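Kitchen Robot Cells: Frequently Asked Questions About the House Rules

These answers cover the shared kitchen cells at Tovley and Quezada. They were written by Esmaeil Daneshvar after the May review and apply to anyone running an arm at a household counter.

Is there one standard that covers a robot arm in a kitchen?

Not that we have found. Vendors like to wave a certificate at you, but a certificate for an arm says very little about that arm with your gripper on it, over your counter, running your code. Treat the paperwork as a starting point and do your own risk assessment for each task.

The arm is sold as collaborative. Can I stand next to it?

Ask what it is holding first. A soft toy and a paring knife are different jobs, and the word on the brochure does not change between them. At our sites you stay outside the taped line while the arm is powered, whatever the sales sheet says.

Do the 104 checklist items all have to be done every time?

No, and we doubt anyone ever did them. The old Rarum checklist was long enough that people ticked it from memory. The daily list now has 31 items. The rest moved to the monthly inspection.

Todel's software has a virtual fence. Is that enough?

We don't accept it alone. A software limit is only as good as the last person who edited the file. Keep the fence on, and keep a hardware emergency stop within reach of the operator – both, every run.

Can we use real food?

Play food is the default for new tasks. Real food needs sign-off, a cleaning plan and a gripper you can wipe down. Most requests for real food turn out to be requests for a better video.

Are open drawers allowed during a run?

Only if the task calls for them. A drawer left out is a collision point that may be missing from the planner's model of the room. If yours is part of the task, write down how far it is open and check it again at each reset.

How much clutter is too much?

People want a "realistic" kitchen, and fair enough, but realistic is not a safety argument. Each loose item within reach goes on the setup sheet, including long things lying across the counter and handles that stick out over a drawer. If you can't say why an item is there, take it off.
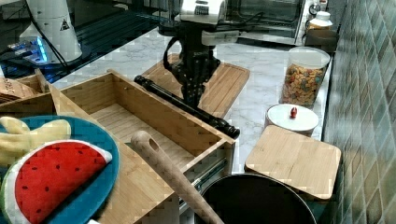 Who can stop a run?

Anyone in the room. You do not need to be the operator and you do not need to be right. Log the stop on form 2466, restart only after the operator has walked the cell, and don't argue about it until the arm is parked.

We have had no incidents. Can we relax the speed limit?

A clean log may mean the rules work, or that people stopped writing things down. Bring us the stops and near misses along with the clean runs and we will look at it.

Related
Setup sheet for counter tasks
Form 2466: reporting a stop
5 questions to ask before you buy a gripper
Monthly inspection list, Quezada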